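Brarkik Guild - officers' meeting, minutes
25 Jun 2022, voice channel 2, started late

Present: Karthikeyan D'Souza (chair), Rener, Pisharody, Oduya, Tamsin, Hollis (taking notes, sorry in advance)
Apologies: Wex - at work
Quorum ok.

Last minutes
Read, approved. One fix - the bank tab was opened to crafters, not to all members. Hollis to correct.

1. Siege of Beltville
Lost the keep again. Held the outer wall 11 minutes, then the east gate went and everybody ran to it, so west gate had no defenders at all. Rener says same mistake as January. Pisharody disagrees, in January we at least had healers.
Long talk about who calls the retreat. Two people calling it at once does not work. Agreed: Karthikeyan calls, Rener is backup, everyone else off push-to-talk during a breach unless reporting a gate.
Oduya wants a practice run against an allied guild before the next window. Agreed in principle. Oduya to ask them, report back.

2. Raid roster
Healer shortage, still. We have 3 who show up. Tamsin will respec if someone helps her farm the gear - Rener and Hollis said yes.
Pisharody asked if alts can count for attendance. Argument. Vote: 4 for, 2 against. Alts count, but only one character per player per night, and loot goes to the character that was there.
Sign-ups close the evening before from now on. If you sign up and don't come, you go to the bottom of the standby list. No exceptions for officers, and that was aimed at Wex, who isn't here to answer.

3. Guild bank
Repair money is almost gone. Siege costs ate it. Karthikeyan proposed a weekly dues of 128 silver a head, new members free for their first month. Rener thought it was too low, Oduya thought any dues will chase off the casuals. Settled on trying it until next meeting and then looking again.
Someone took the whole stack of fire resist potions and did not log it. Not accusing anyone. Please put back or pay in.
Pisharody to redo the tab permisions by the weekend.
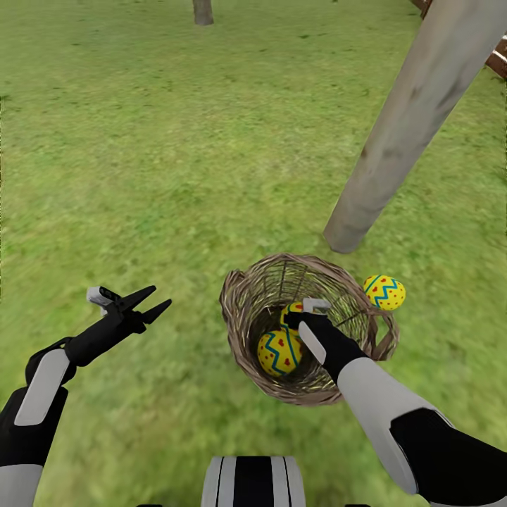

4. Recruitment
Old forum post is badly out of date, lists raid times we dropped ages ago and two officers who quit. Tamsin to rewrite, Hollis to read it over before it goes up. Keep it short. Say plainly we are mic-required for siege, not for anything else.
9 applications waiting. Went through them fast - all to get a trial invite except the one who was rude to Rener in trade chat. That one on hold, Karthikeyan will have a word first.
Trial length stays the same.

5. Loot complaints
Two complaints about the shield drop. Both members said the roll wasn't announced. Oduya checked the chat log, it was announced but in the wrong channel. Shield stays where it is. In future all rolls get called in raid chat and on voice, both.

6. AOB
Rename of voice channels - put off again.
Pisharody away next week, Oduya covering bank requests.
Tamsin asked about a fun night, no gear rules, old dungeons. General yes. She picks the date and posts it.
Hollis asked for somebody else to do minutes next time. Noted, no takers

Actions
Karthikeyan - talk to applicant on hold, post dues notice
Oduya - practice siege, bank cover
Pisharody - tab permissions
Tamsin - recruitment post, fun night date
Rener - draw up gate assignments for Beltville, healers too
Hollis - fix last mintues, help farm

Next meeting: same channel, date to be posted once the siege window is known.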